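Temlow Cord and Power Strip Set

README

What is in this set

Temlow is a collection of short recordings of people handling power strips, extension cords and the small things that go with them: plugs, cord ties, outlet covers, a cord box. All of it was done on a tabletop. The set was put together for people who study how ordinary household objects get moved, turned, plugged in and put away.

Power strips were picked as the main object for practical reasons. They are long and narrow, they slide easily, and they have a cord at one end that pulls on them. A person who wants to turn one around has to deal with the body and the cord together. Most object sets we looked at had cups, blocks and boxes, and very few had anything with a cord attached.

Folder layout

objects/ holds one text file per object, with its measurements, weight and color
tasks/ holds the task sheets, in the wording the people at the table were given
recordings/ holds the recordings, sorted by task and then by object
stills/ holds single pictures taken out of the recordings
notes/ holds session notes, typed up as they were written, including spelling mistakes
CHANGES lists what was different in each release

File names begin with the task code, then the object code, then the take. Takes are numbered in the order they were made. If a number is missing, the take was dropped and the reason is in notes/.

The objects

There are 12 objects in the current release. The strips are the largest group. Some are white and some are black, and the cords run from very short to long enough to hang off the table on both sides. The short cords turned out to be harder to coil than the long ones. They spring back open unless a tie is put on right away.

None of the strips was connected to wall power at any point. Plugs that go into the strips during the tasks come from lamps and chargers that were cut off their devices or were never attached to one.

Each object has a code made of two letters and a number. PS is a power strip, EC is an extension cord, PL is a loose plug and BX is a box or tray. The codes on the task sheets are the same ones used in the file names.

The work surface

The strips are laid on a pale board on top of a table. The board has a slight lavender tint, and on some screens it shows as plain white. White strips on this board have low contrast, and the edge of the strip can be hard to pick out where the light is strong. We kept the pairing in the set on purpose. Anyone who needs clean outlines should start with the black strips, which are listed under PS in objects/ with their color.

The board is not fixed down. In a few takes it shifts when a cord is pulled tight, and those takes are tagged board_moved. The start position of the strip is not fixed either. It may lie straight across, straight up and down, or at a slant, and the task sheet says only "on the board."
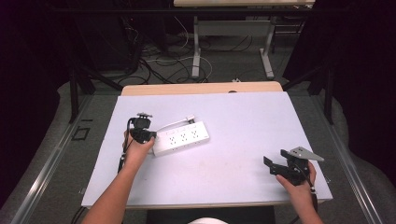
Start of a take with a white power strip, laid at a slant on the board, outlets up.

Outlets face up at the start of all tasks except the turning task, where they start face down. The cord may point to either side. We did not ask for the cord to be arranged in any particular way before a take, and it shows. Some cords are straight, some are bunched up, and some are partly under the strip.

The tasks

T1, straighten. Turn the strip until it is lined up with the long side of the table. The take ends when both hands are off the strip.

T2, turn over. The strip starts face down and ends face up. The cord must not be left underneath.

T3, plug in. Put a loose plug into any open outlet on the strip. Which outlet is up to the person. The sheets for this task were reworded after the first release, and the old wording is kept in tasks/old/.

T4, coil and tie. Coil the cord, put a tie around it and lay the coil next to the strip. Allow for long takes here. The longest is over 3 minutes, and most of that is the tie.

T5, put away. Place the strip and its cord in the tray and close the lid if the tray has one.

There are 50 takes for each task. They are not spread evenly across objects. T4 leans toward the long cords, and T5 leaves out the two longest strips, which do not fit in any of the trays.

How takes were labeled

Every take has one outcome tag: done, partly_done or not_done. A take counts as done if it meets the wording on the task sheet, with no extra credit for neatness. A coil that looks like a bird's nest but has a tie around it is done.

Labeling was carried out in 2 passes. Where the passes disagreed, the take was looked at again and the final tag was entered by hand. The first tags are kept in the column called tag_first, in case you want to see how often that happened. Most of the disagreement is in T1, where "lined up" was read more strictly in one pass than in the other.

Known problems

The object file for EC-2 gives the cord length without the plug. All other files include it.

Several T3 takes have the plug already touching the strip at the start. They are tagged contact_start and should be left out if you measure reach.

Session notes from April use an older code list in which extension cords were XC. The recordings were renamed, but the notes were not.

The floor and the furniture past the table are in view in parts of the set, including loose cables on the carpet. Those cables are not objects in the set and have no codes. If you search for cords automatically, you will pick them up.

Related sets

Grurnovix covers jars, lids and bottles with the same folder layout and the same outcome tags, so scripts written for one will read the other. Fadcombe is an older set of folded cloth items. It has different file names and no notes folder.

The mixed release called Leclerc contains part of Temlow and part of Grurnovix. If you already have Leclerc, check for duplicates before adding this set to it. The take numbers were kept, so matching on file name is enough.

Use and changes

You may use and share the set for research and teaching. Please keep this README with the files and give the release name when you report results, as take lists differ between releases.

Corrections to tags are welcome. Send the file name, the current tag and the tag you think it should have. Accepted corrections go into the next release and are listed in CHANGES.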